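Magazine > Food & Home > Kitchens

The joy of a cold slab

I have been rolling pastry on stone for most of my adult life, and I still get a small thrill when the butter stays put. Wood is lovely, steel is clean, but marble, with its cloudy veins and dark patches, makes me want to bake something before breakfast!

My first piece was an offcut, 30 centimetres across and far too heavy for the shelf I put it on. It came from a yard at Mesham that sold broken fireplaces and old washstand tops (my favourite kind of shop), and I carried it home on the bus, stopping at every wall to rest my arms.

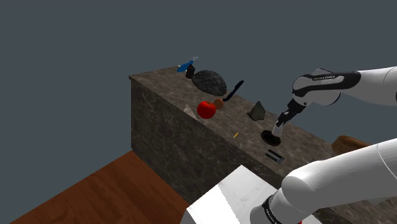
KOLTONTHORPE, February

The old dairy here has a stone counter running the length of the back wall, and on baking mornings the whole village seems to want a turn at it. By seven there is flour up to everyone's elbows. I was given a corner, a rolling pin and 500 grams of flour, and told to get on with it.

We made a plain shortcrust with 252 grams of butter, a figure so fussy that I had to ask. The recipe came down in ounces, nine of them, and someone's grandmother rounded to the nearest sensible gram and wrote it on the wall. It works beautifully. Rest the dough, roll it quickly, turn it often and keep your warm hands off it.

Caring for the stone is easier than people fear. Wipe up lemon and vinegar straight away, wash with a drop of mild soap, and learn to love the marks you get anyway. Mine has a pale ring from a jar of pickled beetroot, and I'm rather fond of it.

Comments

pastrypaws: Got mine from a washstand too! Weighs a ton, wouldn't swap it.

Allel: Does it matter if it's polished? Mine is quite rough and the dough sticks.

crumbly_in_kent: Allel, more flour and a colder room did it for me.

Contact us | © All rights reserved | Back to top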